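第 6 章　示教台：把摆盘的手艺交给机器

文件编号 2801　修订日期 09/10/2026
适用范围：Brindunham 配餐中心摆盘线，Javier 双臂摆盘单元

本章供摆盘岗位的同事使用。如果您是维护人员，请看第 8 章，那一章的字更小，语气也更严肃。如果您是来参观的，请站在黄线外面，谢谢。

6.1 开始之前

Javier 单元的机械臂由 Tirnent 供货，送来时会做的事情非常有限：上电、回零、发出一声提示音。它不认识托盘，也不认识盘子，更不知道盘子该放在托盘的哪一头。这些东西要由会的人教给它，而在本中心，会的人就是您。

示教的方法是：您双手各拿一只手持夹爪，用它们代替手指，把平时的活儿照常干一遍。系统记录夹爪的位置、开合以及相机看到的内容。一遍从头到尾的操作称为一条“记录”。每种餐具组合需要 1000 条合格记录，才会交给后台去训练。我们知道 1000 是个什么样的数字，请不要再写邮件来问能不能打折。

注：示教属于工时，按摆盘岗标准计算。排班表上写作“示教”，工资单上写作“其他”，这两个词目前指同一件事。人事系统的下拉菜单已经申请修改，预计在 11 月完成，届时本注会删去。

6.2 岗位有哪些变化

这一节在前几版手册里没有，取而代之的是一张带笑脸的海报。海报已经取下，内容改写如下。

由机器承担的部分：
晚班的空托盘预摆；椭圆盘、圆盘的取放；汤碗的取放（试运行，旁边必须有人）。

仍由人承担的部分：
装盘、点缀、过敏餐的全部操作、出餐前的最后一眼，以及把机器摆歪的盘子扶正。

新增的部分：
示教、复核记录、更换夹爪垫、回答同事提出的“它今天怎么了”。

新增的部分需要时间。主管在排班时应当把这些时间留出来，不能假定它们会在两份工作的缝隙里自然长出来。上一季度有班组把复核安排在午餐高峰，结果是复核没做，午餐也晚了。

关于大家最常问的那个问题，答复如下：本中心承诺，参加示教的同事在摆盘线改造期间不因改造减少固定工时。书面承诺贴在更衣室门口，有签字。改造期之后的安排尚未确定，确定后会贴在同一个位置。本手册不打算替管理层表示乐观。

6.3 示教台的准备

1. 确认机械臂处于停放位，状态灯为蓝色。黄色表示它正在想事情，等一等。红色请按 6.7 处理。

2. 擦净台面，等台面干透。湿台面会让盘子自己滑动，系统会把这段滑动当作您的高超技巧认真学习。

3. 取出当班使用的托盘和餐具。餐具以任务卡为准。任务卡上写椭圆盘，就拿椭圆盘，手边正好有圆盘不构成理由。

4. 把托盘放到任务卡规定的起始位置。允许每条记录之间略有偏移，而且鼓励偏移。现场的托盘从来没有放正过，机器早晚要面对这一点。

5. 检查餐具有无缺口。有缺口的餐具送回洗涤间，不得因为“反正是练习”而继续使用。

6. 在操作屏上选择任务名称。任务名称由 Luvville 项目组统一编写，其中有些读起来像诗，请按编号核对。

注意：示教过程中不得更换任务名称。选错了就结束，作废，重新选。已有一批“放汤碗”的记录里从头到尾没有出现过汤碗，训练出的结果相当有想象力。

6.4 手持夹爪的检查

每班第一次使用前检查，换人时再检查一次。

1. 空捏数次，两指应同时合拢、同时张开。一快一慢的，挂上红牌，放进维修筐。

2. 用手指按压夹爪垫。垫子应固定牢靠，按压时不移位。松动的垫子会在最关键的时候留在盘子上，自己跟着去出餐。

3. 检查线缆插头。插头应插到底，线缆不得绕在手腕上。线缆比您预想的短，也比您预想的爱挂东西，起身前请先把夹爪放回支架。

4. 看操作屏上的预览画面。左手夹爪动，左边的画面应该跟着动。如果动的是右边，请互换插头，不要互换双手。

注：夹爪的握把按中等手型设计。手小的同事请领取加厚套，手大的同事目前没有办法，我们已经向 Tirnent 反映，收到了一封很有礼貌的回信。

6.5 录制一条记录

1. 双手持夹爪，停在起始区上方，保持静止，直到听见短促的一声“滴”。

2. 张开夹爪，移向盘子。接近时放慢。平时您用手拿盘子不用想，现在要想，这一点在头几天会让人相当恼火，属于正常现象。

3. 让夹爪垫贴住盘子边缘，再合拢。只夹盘沿，不要伸进盘底。盘底是放菜的地方，这条规矩对机器同样有效。

4. 提起，平移，放下。放下之后先完全张开夹爪，再抽离。没有张开就抽离，盘子会一起走。

5. 需要双手配合时，一只夹爪稳住托盘，另一只夹爪移动盘子。两只夹爪不要同时抢一件餐具，系统无法判断您当时的立场。

6. 双手退回起始区，保持静止，等第二声“滴”。记录结束。

7. 把餐具放回起始位置，准备下一条。复位可以直接用手，这一段不录。

注意：录制中请用正常速度。有同事为了尽快凑够数量，把动作做得飞快，机器学会以后也飞快，洗涤间为此补充了一批新盘子。也有同事担心机器学得太好，故意做得极慢。机器学会之后确实极慢，结果晚班全体陪着它加班。两种做法的效果都已经验证过，无须再次验证。

注意：失误的记录请保留，按“标记失误”，不要按“删除”。盘子放歪之后又扶正的过程尤其有价值，扶正也是手艺。

6.6 复核

每班结束前，由另一位摆盘岗同事复核当班记录。复核人不得是录制人本人，也不得是站在旁边看手机的主管。

1. 在操作屏上打开“待复核”，以两倍速播放。

2. 依次确认：餐具与任务卡一致；盘子最终停在规定区域内；夹爪在结尾已经张开；画面里没有别人的胳膊伸进来拿酱油。

3. 合格的按“通过”，不合格的按“退回”，并选择原因。请不要一律选择“其他”。后台收到的“其他”已经多到可以单独训练一台机器。

4. 对同一条记录意见不一致时，以摆盘岗的判断为准。盘子摆得对不对，由摆盘的人说了算，这是改造开始时谈妥的条件，写在协议里，工程师们也知道。

复核结果只用来筛选记录，不用于个人考核，不排名，不公布。如果您在任何墙上看到按姓名排列的示教成绩，请拍照，然后交给工会代表。

6.7 报警与处理

状态灯变红时，操作屏会显示代码。常见情况如下。

代码 926：夹爪信号丢失。
最常见的原因是插头松了。放下夹爪，重新插好，等待预览画面恢复。仍不恢复的，换一只夹爪，原来那只挂红牌。请勿拍打。拍打有时候确实管用，这正是我们不希望大家养成习惯的原因。

提示“画面过暗”：
检查顶灯是否打开，再检查相机上有没有挂着围裙。

提示“手部位置异常”：
双手退回起始区，重新开始。甩手、挠头、向路过的同事挥手都会触发。挥手可以等“滴”声之后再补。

提示“未知错误”：
拍下屏幕，通知维护人员，去喝杯水。维护人员到场之前，这条线按人工方式运行，产量指标相应调整，主管不得要求补回。

警告：机械臂处于运行状态时，任何人不得进入围栏内示教。手持夹爪没有急停功能，它只是您手里的一件工具。急停按钮在围栏立柱上，红色，很大，按错了也没有人会怪您。

6.8 作业示意

摆放任务开始前，请对照下图熟悉夹爪与餐具的相对位置。盘子的具体起止位置仍以任务卡为准。
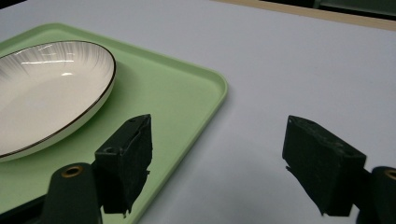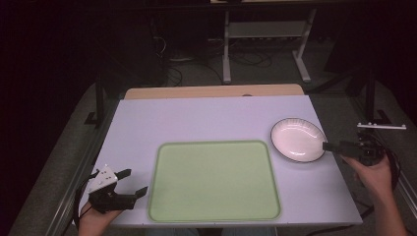 图 6-1、图 6-2　手持夹爪与浅绿色托盘、白色椭圆盘。图 6-1 中盘子在托盘上，夹爪张开；图 6-2 中托盘空着，盘子在托盘右上方，右手夹爪触及盘沿。

6.9 收班

1. 夹爪放回支架，线缆挂好，不要打结。打了结的请自己解开，留给早班的结都会被记住。

2. 餐具送洗。示教用过的餐具在清洗之前不得回到出餐线，哪怕它们看上去一整天什么菜也没碰过。

3. 在交接本上写明当班的任务编号、更换过的零件和机器的异常表现。“闹脾气”不算描述，请写清楚它夹了什么、掉在哪里。

4. 关闭操作屏，机械臂保持停放位。不必跟它道晚安，不过也没有规定禁止。

对本章的修改意见请投入示教台旁的意见箱，或者直接写在本页空白处。下一版修订时由摆盘岗代表与 Luvville 项目组共同审阅，示教台的椅子高度问题已列入议程。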